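Sending a gift basket to my mother, from far away

My mother turned 80 this summer, and I could not be there. From Landville to Killau it is two flights and then a bus, and my vacation days were already used in spring. So I decided to send her something nice, and I want to write down how it went, maybe it helps another person who lives far from the family.

First I looked at the big international gift shops. They have many baskets, but almost all of them are made for offices. There is wine, salty crackers, a small jar of olives with a long name. My mother does not drink wine and she thinks olives are a punishment. Also the delivery to a small town costs extra, and this you see only on the last page, after you have typed in everything.

Then I remembered the shop Polishchuk, which is in Killau itself, near the old post office. When I was a child it sold only tea and cookies. Now they have a website, a little slow, but you can choose each thing for the basket. I took black tea, plum jam, honey cake, the hard candies with the mint inside, and a pair of warm socks. Yes, they sell socks. The basket cost 86 with the card and the ribbon, and the delivery was 5 more. I found this a fair price.

The card was the difficult part. You get only 3 lines, and my mother tongue has long words. I wrote it again and again during one evening. In the end I put simply that I love her and that I will come in November. I also asked them to call before the delivery, as she does not open the door to strangers.

They came in the morning, one day too early. I was a bit angry when I heard it, but my mother was not. She said that now the birthday has two days. She gave the driver a piece of the cake, so I suppose she opened everything at once.
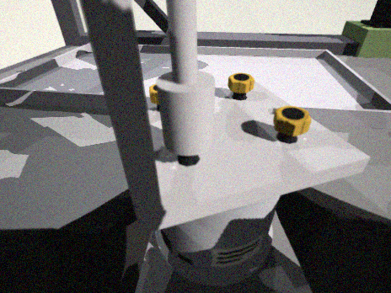
Three yellow knobs on a pale plate, a computer rendering.

One thing I would do differently. I ordered from Flilitz a small bunch of flowers for the same day, and it was a mistake to use two shops. There were two calls, two tracking numbers, and my mother waited at home the whole afternoon for the second one. The flowers were pretty, she told me, but she was tired from waiting. Next time I will ask Polishchuk if they can put flowers with the basket - I think they would do it if you call them and ask politely.

My aunt has her birthday in winter. She likes olives, so this will be easier.

Posted 9 August 2018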